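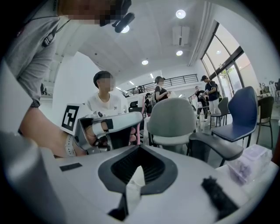
그렐레로(Grellero)가 2026년 7월 체노베르크(Cenovberg) 전시동 1층에서 공개 시연회를 열었다. 주제는 손으로 쥐고 쓰는 그리퍼를 이용한 작업 데이터 수집. 로봇 팔은 나오지 않고 사람이 직접 그리퍼를 들고 움직이면 그 동작이 기록돼 나중에 로봇 학습에 쓰인다. 시연자는 회색 긴팔 차림에 머리 옆에는 검은색 소형 장치를 달고 흰색 기기 위로 몸을 숙인 채 작업했다. 그리퍼 옆면에는 위치 인식용 흑백 마커가 붙어 있다. 탁자 위에는 반투명 플라스틱 상자도 놓였다.

행사는 오전 11시 시작. 사전 신청자 먼저 입장, 현장 접수는 오후부터. 시연은 한 회에 10분씩 돌아갔고 회차 사이에 질문을 받았다. 질문은 주로 배터리와 무게 쪽. 회사측은 무게는 다음 버전에서 더 줄이겠다고 했고 배터리 용량은 밝히지 않았다. 가격도 미정.

참관객이 직접 잡아보는 순서도 있었다. 처음 쥐어본 한 참관객은 "집게보다는 묵직한데 손목이 생각보다 편하다"고 말했다. 다른 참관객은 "손가락 힘을 어디까지 줘야 되는지 감이 잘 안온다"고. 담당자 설명으로는 처음 하는 사람은 대개 너무 빨리 움직인다고 한다. 천천히, 같은 동작을 여러번. 그게 요령이라고.

공동 개발사인 아레바르(Arevar)는 기록 소프트웨어를 맡았다. 녹화가 끝나면 쓸 수 없는 구간을 걸러내고 작업별로 묶어 주는 프로그램이다. 이날은 화면 시연 없이 구두 설명만 있었다. 두 회사가 목표로 잡은 분량은 작업 한 종류당 1000회. 현재 14종을 수집 중이며 품목은 공개하지 않았다. 수집한 데이터를 외부에 개방할지 여부에 대해서는 "논의 중"이라는 답만 나왔다.

다음 시연회는 12월, 말리(Malý) 공방에서 열릴 예정. 그때는 학습을 마친 로봇이 같은 작업을 하는 모습도 같이 보여준다는 계획이다. 참가비는 없고 신청은 그렐레로 홈페이지에서 받는다. 신청 시작일은 추후 공지 한다. 주차 공간이 좁아 대중교통 이용 권장.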